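# Ghosting on a small dry erase board that won't wipe off

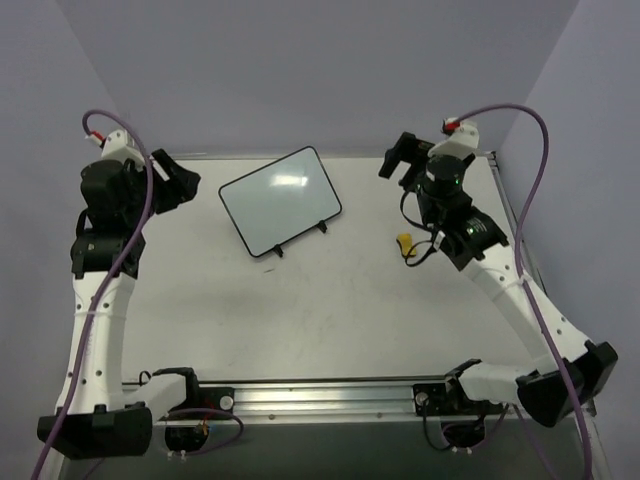 Filed under: Home & Cleaning > Stains and Marks

**Samah Kamel**

Hello all! I keep a little framed board on the kitchen counter for the grocery list and whose turn it is to walk the dog, and I've had it since I moved to Prekcombe. Lately whatever I write leaves a gray shadow behind, and in February my son used the wrong marker on it, so half of "dentist 4 pm" is still there. I've tried a dry cloth and dish soap. Is there anything gentle I can use, or is it time to buy a new one? I'd hate to, as it was a gift from my aunt and it's such a handy size.

**Mahmoud Ouazzani**

just use hand sanitizer, works every time

**Dzintra Pētersons**

Oh, I sympathize -- I taught second grade for 20 years and spent a good part of it scrubbing boards! For the permanent marker, scribble right over the old writing with an ordinary dry erase marker, wait a few seconds, and wipe both away with a soft cloth. You may have to do it twice, so don't lose heart.

For the gray shadows, put a little rubbing alcohol on a cotton pad and go in small circles, then wipe with plain water and dry it well before you write again. Try a corner first, and open a window if your kitchen is as stuffy as mine. Please stay away from scouring powder and the rough side of the sponge. I ruined a lovely board that way, and after that every word I wrote stuck in the scratches.

If the shadows come back within a day or two, the coating has probably worn thin and cleaning won't bring it back. You could still keep your aunt's board and tape paper lists to it -- my sister does that with hers and it looks very cheerful.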